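1/ Three weeks now I teach a robot arm by hand at our workshop in Ustcombe. Some notes, because a few people here asked me how it goes.

2/ The first method was guiding. You hold the arm by the wrist, move it through the task, and it records the joints. Good for boxes. Very bad for cloth, my own hand was always in the way of the wrist camera.

3/ So in August we changed to remote control. I sit with a small leader arm and the big one copies me. Jad Khalaf set up the link and made the delay much smaller. Before this I pushed everything too far.

4/ We have 42 demonstrations with cloth so far. I threw away 3 of them where I stopped in the middle to think. The robot learns the thinking also — it waits in the same place and does nothing.

5/ What I find most difficult is depth. With my fingers I know when I touch a fabric. With the leader arm I feel nothing, so I must read it from the folds and the shadows on my screen.

6/ This is the wrist view when the cloth is very near. I drive mostly by the diagonal lines of the weave. When they are sharp I know my distance, when they blur I slow down.
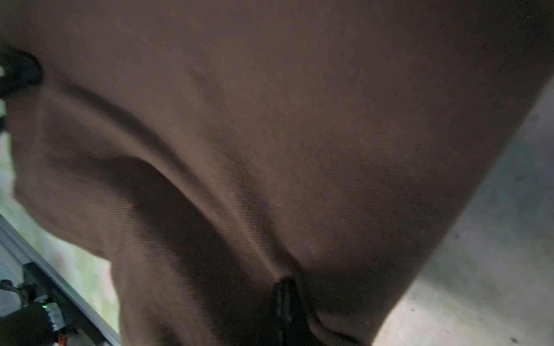 Wrist camera, brown twill, concrete floor on the right.

7/ Vibeke Vídalín asked if a second person should also record, so the policy does not copy only my habits. I think yes. She starts on the leader arm next week, and I will post her first tries if she allows it.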